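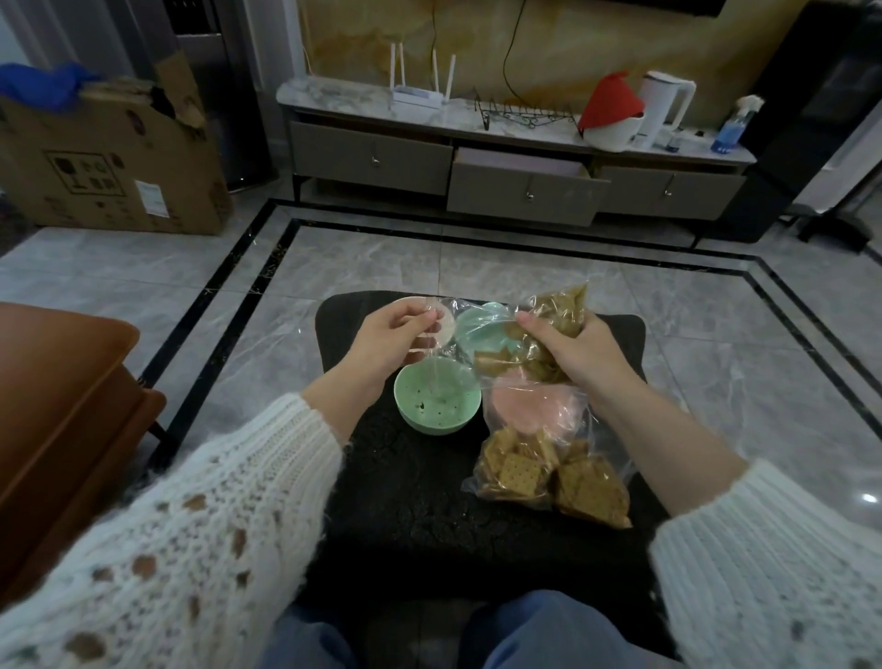
Zirnard 12V Battery Maintainer, 3 Amp

For cars, light trucks, riding mowers. Plug it in, clip it on, leave it. Keeps a parked car's battery topped up so it starts when you need it.

In stock. Ships in 2 business days.

What it's for

Second car that sits all week. Convertible put away in December. Truck that only goes to the dump. Batteries lose charge just sitting there, and newer cars pull a little power even when locked. A few weeks of that and you get the click click click.

This is a maintainer, and a slow charger. It's not a jump starter. If you need to leave in ten minutes get the Wulleo jump pack instead, different shelf, different page.

Specs

Output: 12V, 3 amps max, drops to float when full
Battery types: standard flooded, AGM, gel (button on the front)
Not for lithium. Please don't.
Fits battery sizes up to 70 Ah. Bigger than that, look at the Astance 10 amp
Cord: 6 ft to the wall, 5 ft to the clamps
Reverse hookup protection, spark protection
Weight: 2 lb

In the box

Charger
Clamp leads
Ring terminal leads with rubber cap
Mounting screws
Manual (small print, sorry, there's a bigger one in the downloads tab)

Hooking it up

Car off, charger unplugged. Red to positive, black to bare metal on the engine or frame, away from the battery. Then plug in the wall end. Pick battery type. Yellow light is charging, green is full, red means the clamps are backwards or the battery is too far gone to read. Under 7 volts it wont start a charge at all.

To take it off: wall plug first, then black, then red.

Battery in the trunk? Lots of cars have posts under the hood for this. Check your owners manual.

How long does it take

Depends. A half-dead mid-size car battery, overnight and then some. Really flat one, give it a full day. If it's still yellow after two days have the battery tested, probably has a bad cell.

Can I leave it on all winter

Yes. On flooded batteries check the water once a month or so. Keep the charger itself dry and off the floor.

Extension cord OK?

Heavy gauge, outdoor rated, short as you can get away with.

Price and returns

$29 each. Extra ring terminal leads by Poulain sold seperately. Returns within 30 days, all parts in the box. Clamps chewed up or cord cut, no refund.

Page updated May 2022. Older units had a two-light panel, same guts, same instructions except no red light.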